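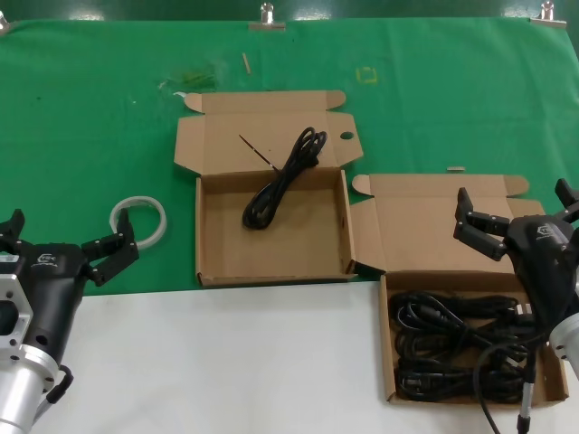

Green cloth on a white table, held at the far edge with binder clips.

Plovcombe Residents' Help Site
Section: Halls, Events and Equipment
Topic: Table coverings for public events

Question

Our association is responsible for the annual craft and information fair held in the Pelupessy Hall, and I have been asked to prepare written guidance on table coverings for the exhibitors. At the last fair in May, a number of cloths slid off during the day, and one exhibitor lost a quantity of glassware when a visitor's bag caught a corner. The hall has since replaced its old trestles with smooth white tables, which are easier to clean but offer very little grip.

The conditions of hire do not permit nails, staples or any adhesive that leaves a residue. We have 122 tables to cover. The cloths we own are plain cotton and polyester in mixed lengths, and several of them do not reach both edges of the new tables.

I would be grateful for advice on three matters. What is the most dependable way to fasten a cloth to a smooth table under these conditions? Is it acceptable to leave part of the tabletop uncovered? Should the association supply the fastenings, or should this be left to the exhibitors?

Submitted by: Fair Secretary
Posted 15th November

Answer 1
Marked as helpful by 5 readers

The matter was considered at length by the Ornico Exhibitors' Union when our own venue changed its furniture, and the following is offered on the basis of that experience.

Metal binder clips remain the most suitable fastening for a table with an exposed edge. They leave no residue, they may be used many times, and they can be removed quickly at closing. The clip must be wide enough to pass over the full thickness of the tabletop with the cloth in place. Measure the edge before ordering. We bought our first supply without doing so and the clips would not open far enough.

Where possible, clips should be placed along the side away from the public. Clips on the front edge catch on sleeves and bags. Once the back is secure, smooth the cloth forward by hand and add one clip at each side if the table has no neighbor. Tables set end to end do not usually need side clips, although the cloths should overlap by a hand's width so that they do not pull apart.

The folding wire handles should be laid flat or removed after the clip is in place. Please ask exhibitors to keep them, as a clip without its handles is very difficult to take off.

With regard to short cloths, there is no objection to leaving a strip of the table uncovered, provided that the cloth lies flat and its edge is straight. Many exhibitors prefer a bare strip for writing receipts. A cloth intended to hide boxes stored underneath is a separate matter and must reach close to the floor on the public side. It should not touch the floor, where it may be stepped on.

Tape should be used with care. Masking tape on the underside of the table is generally removable on the same day. If it is left overnight it becomes harder to lift, and the hall may charge for cleaning. Double-sided tape should be prohibited in your guidance.

As to supply, our union purchases the clips centrally and issues them at the door in small bags marked with the table number. We hold some 3,000 clips at present, which serves all of our events for the year. Losses were considerable until the bags were introduced.

Gøran Wikström
Equipment Officer

Answer 2

Weights work too. We sew them into the hems. Curtain weights from any fabric store are suitable. This takes time for a large number of cloths and they must come out before washing.

Answer 3
Marked as helpful by 2 readers

I would add a point on safety and one on laundering.

Before the guidance is issued, the association should ask the hall manager whether the venue requires flame-retardant cloths. Many public halls do, and the requirement is often found in the fire policy instead of the conditions of hire. If treated cloths are required, check the label for washing instructions, as some treatments are removed by ordinary laundering and must be renewed.

Cloths should be ironed or steamed before the event and carried rolled on a cardboard tube. A fold line in polyester is slow to drop out, and small items placed across it will not stand level.

At the Uvomel Center we keep a short record for each cloth showing its length, its color and the date it was last washed. The record is kept with the cloths in storage.

Reply from the Fair Secretary

Thank you for these responses. The hall manager has confirmed that treated cloths are required for tables beside the exits only. The association will purchase clips centrally, and the tabletop edge will be measured before the order is placed.

This topic has been viewed 793 times.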